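首页 > 评测 > 机器人软件 > 控制与规划

双臂规划套件 Zosbridge Merkton 试用:规划器可靠,感知模块还欠一版
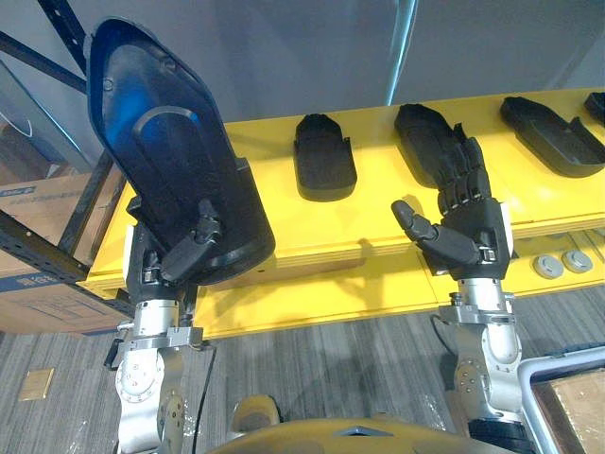

Merkton 是 Zosbridge 的双臂操作软件套件,包含运动规划、视觉位姿估计、阻抗控制接口和一个离线调试工具。我们在塑料壳体取放任务上用了一个多月,对象是黑色注塑件,末端是多指手。这个组合对软件不太友好:黑色高光表面让深度数据质量下降,多指手的自由度又把碰撞模型撑得很大。下文按模块写,安装部分从简。

一、安装与建模

安装包分控制端和工作站端,控制端要求实时内核,工作站端没有特殊要求。依赖项锁得很死,换一个小版本的数学库就会在启动时报错,好在报错信息写得清楚,能直接定位到库名。

模型导入走 URDF,外加一份套件自己的语义描述文件,用来声明哪些连杆属于哪只臂、哪些属于手、哪些连杆对之间不做碰撞检测。自动生成的免检列表偏保守,多指手的相邻指节大多能识别出来,拇指根部与手掌之间的一对却漏掉了。结果是拇指一内收,规划器就报自碰撞,返回空轨迹。手工补上之后恢复正常。建议拿到软件后先跑一遍全行程的手指开合,再去碰手臂。

线缆没有进入碰撞模型,套件也没有提供柔性体的表达方式。我们的做法是在前臂外侧挂一个胶囊体,半径放宽,代价是靠近身体一侧的可用工作空间变小。文档里对此只有一句话,应当展开写。

二、运动规划

规划器是整个套件里完成度最高的部分。单臂规划采用采样加轨迹优化的两段式流程,默认参数就能用。双臂规划有三种模式:独立、同步、主从。独立模式下两臂各自求解,再做时间轴上的避让;同步模式在联合空间里求解;主从模式让从臂跟随主臂末端的相对位姿约束。

取放壳体时,常见的情形是一只手持件、另一只手张开待命,准备接过或者去取下一件。这种场合用独立模式足够,求解快,待命臂的姿态也稳定。换手时切到主从,切换本身没有速度跳变,这一点做得比我们之前用的 Hamada 好。Hamada 在模式切换处要求两臂静止,节拍上吃亏。

持件状态下,工件几何会附着到手上参与碰撞检测。附着网格可以直接用 CAD 导出的三角面,但面数一高,检测时间明显上升。套件自带凸分解工具,对细长、带弧度的壳体,默认分解结果会把内凹一侧填平。填平以后,另一只手想从内侧伸指就会被判为碰撞。把凹度阈值调低,分解块数增加,问题消失,规划时间略有上升,可以接受。

约束表达方面,支持末端姿态锥、平面约束、路径点软约束。姿态锥很实用,持件手需要让工件大致保持朝向时,给一个宽松的锥就行,不必锁死三个轴。软约束的权重没有归一化,位置项和姿态项量纲不同,调参时容易被误导。希望下一版至少在界面里给出各项的实际贡献值。

失败处理值得单独提一句。规划失败时返回的信息分级:起点无效、终点无效、逆解不存在、超时、优化后仍有碰撞。最后一类会附带碰撞对的名称和轨迹上的时间位置。调试时省了大量时间。

三、感知

位姿估计模块分两步:先做实例分割,再以 CAD 模型配准。分割模型可以用套件内的工具微调,标注界面简洁,快捷键可改。

黑色光面件是难点。深度相机在这类表面上空洞多,反光带又会产生错误的深度值,配准阶段如果完全信任点云,结果会沿着高光方向滑移。Merkton 提供一个边缘项,把轮廓投影到彩色图里做修正,默认关闭。打开之后,细长件的轴向误差收敛得明显更好。这个选项为什么默认关闭,我没有找到说明,发邮件问了 Zosbridge 的支持,回复说是出于对低算力设备的考虑。

遗留问题有两个。

第一,黑色零件在彩色台面上对比度高,分割基本不出错;零件进入黑色手指之间以后,分割边界经常吃进指节。套件有一个自体掩膜功能,根据关节角把手的模型渲染出来,再从图像里扣掉。思路正确,但它依赖手眼标定精度,也依赖手指编码器的准确度。多指手的指节角度在受力时有偏差,掩膜和真实手指之间会留一道缝,缝里的像素正好是黑的。我们把掩膜向外膨胀 5 个像素,缓解了一部分,持件状态下的重新定位仍然不够稳。

第二,对称性处理。外形接近对称的壳体只在内侧有一道筋可以区分方向,内侧背对相机时,配准会在两个解之间来回跳。套件允许声明离散对称,却不允许声明“外侧近似对称、内侧不对称”这种情况。临时办法是在任务层加一个动作:转腕,让内侧朝向相机,再取一次位姿。方法有效,多花一段动作时间。

时间戳方面,图像与关节状态的对齐做得规矩,采用插值,延迟可以在配置文件里单独补偿。头部相机随身体有微小晃动时,对齐的好坏直接影响掩膜质量,这部分没有挑出毛病。

四、控制接口

底层提供关节位置、关节阻抗、笛卡尔阻抗三种接口。笛卡尔阻抗的刚度可以在线修改,带斜坡限制,默认斜坡偏慢。放件时如果希望接触前迅速变软,需要把斜坡时间改短,改完之后没有观察到抖动。

手部控制相对简单,预设了几种抓型,也可以逐关节下发。对于薄壁壳体,拇指抵住一侧、其余手指从另一侧包住的抓法比较常用,预设里的包络抓型改两个关节角就能得到。力的上限以电流形式给出,没有换算到指尖力,只能靠试。每换一种壳体都要重新试一轮,换型多的用户会觉得烦。

臂与手的同步靠任务层的事件触发,没有统一的轨迹时间轴。也就是说,想让手指在手臂减速段内就开始闭合,得自己写触发条件。写起来不难,几行脚本的事,但作为双臂套件,这个功能应当内置。

急停恢复流程清晰。恢复后控制器先进入重力补偿状态,确认当前位姿,再允许上层下发指令。附着工件的状态会保留,需要人工确认工件是否还在手上。确认框的措辞可以再明确一些,现在的写法容易让人点错。

五、离线调试工具

工具叫 Bestville,随套件附送。功能是回放:把图像、关节状态、规划请求、规划结果、控制误差放在同一条时间轴上。可以从任意时刻取出规划请求重新求解,参数随意改,不影响原记录。

这是我用得最多的部分。感知出错时,在时间轴上拖到配准那一刻,能看到分割结果、掩膜、初值和最终位姿的叠加显示,问题出在哪一级通常很快就能判断。导出功能支持常见格式,脚本接口是 Python,函数命名统一。

缺点是内存。记录稍长,加载就慢,双路图像全开时尤其明显。软件没有按需加载的选项,只能在录制时分段。另外,中文界面有若干条目没有翻译,规划失败的代码说明只有英文。

六、数据

同一种壳体,同一套参数,连续执行取件、转腕、复定位、放件,共 34 次,完成 33 次。未完成的一次是复定位时配准落入对称解,放件前的姿态检查将其拦下,没有发生碰撞。样本量小,只能说明流程可以跑通,不能当作可靠性指标。

关闭边缘项后没有做同等规模的测试。前几次取件就出现了明显的轴向偏移,继续做意义不大。

同事 Facundo Núñez 用同一份回放记录在另一台工作站上复算了规划部分,固定随机种子时结果一致。放开种子后路径形状有差异,均无碰撞。Chie Sugiyama 负责手部参数,她的意见是电流上限应当按抓型分别保存,现在全局只有一份,切换抓型时要靠脚本改写。我同意。

七、与 Hamada 的比较

Hamada 的感知模块更成熟,对称性声明更灵活,分割模型对深色件的预训练效果也更好。规划部分则落后,双臂模式少,失败信息只有一个错误码。两者的授权方式不同,Hamada 按工位,Merkton 按控制器,双臂共用一台控制器时后者便宜。

如果任务以单臂为主、零件种类多,选 Hamada 省事。双臂协作多、换手频繁,并且团队里有人愿意写任务层脚本,Merkton 更合适。两套混用也可行,Merkton 的位姿输入是开放接口,接外部感知结果只需要实现一个消息转换节点。我们目前正在试这个方案,外部位姿的协方差能否正确传进规划器,还没有测完。

八、评分

规划:5 分(满分 5 分,下同)
感知:2 分
控制接口:4 分
调试工具:4 分
文档:3 分

感知一项给得低,主要扣在持件状态下的分割和对称性声明上。Zosbridge 支持方面表示 8 月的版本会修改对称性声明的格式,旧配置需要迁移。已经在用的团队,升级前请备份语义描述文件和手眼标定结果,后者在上一次小版本升级时被覆盖过。

标签:双臂操作 / 运动规划 / 位姿估计 / 多指手
分享 34 | 评论 5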